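# About Vundier

Small translation and proofreading shop. Mostly manuals, menus, museum labels, the odd cookbook. Portuguese, Spanish and French into English, and back the other way when we have the right person free.

Started by Kátia Fontes at her kitchen table after years of fixing other people's instruction leaflets for free. First paying client was Pimentel, a tile importer. They needed a care guide by Friday. They got it Thursday night and they're still with us.

## What we do

- Translation, general and light technical
- Proofreading of stuff that's already translated and sounds off
- Menus (send us the dish list AND the kitchen notes please, a name alone is not enough)
- Subtitles, short ones only

What we don't do: court papers, medical records, anything sworn. Wrong license for that. We'll tell you who to ask.

## How it works

You send the file. Word, PDF, a photo of a napkin, whatever. We read it the same day and send back a price for the whole job, no per-word math to puzzle over. One person translates, a second person reads it cold without the original. Then the first one gets it back and they argue about commas. You get a clean copy plus a short list of questions if there are any. There usually are.

Two rounds of changes included. After that we bill by the hour.

Rush jobs: ask. Sometimes yes. Not in October, catalog season eats the whole month.

## Who's here

Six of us. Kátia runs the place and does most of the Portuguese. Five others split the rest, two of them part time. Everyone works from home except Tuesdays, when we're all at the office and the phone gets answerd properly.

We keep a house glossary, started for Wovden back when they had three different words for the same zipper pull. It has grown a lot. Each regular client gets their own, and it's yours if you leave. Just ask for the spreadsheet.

## Prices and such

Smallest job we take is $73. Covers one page, a label, a short menu. Longer work gets a quote. Invoices go out on delivery, thirty days to pay. New clients pay half up front.

Witix handles our file transfer, so if a download link shows up with that name on it, it's from us. Open it. Links run out after two weeks, tell us if you missed yours and we'll send a new one.
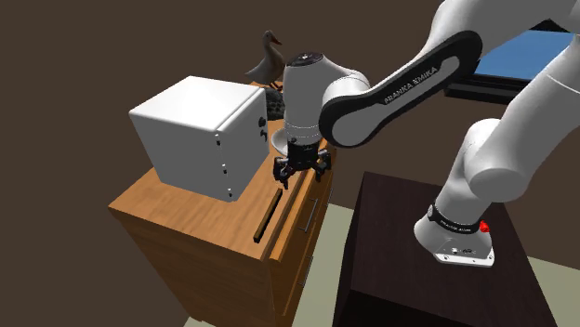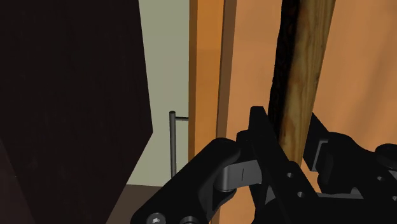

## Getting in touch

Use the form on the contact page or just call. Put the language pair and the deadline in the first line, it saves a day of back and forth. If you need an NDA send yours, we sign most of them. Voicemail gets checked morning and late afternoon.

Not hiring right now. We do keep a list of freelance readers, French into English especialy, so send a short note and one sample page if that's you.

Page last updated Monday, April 1, 2024. Prices above are current, the old PDF price sheet is not.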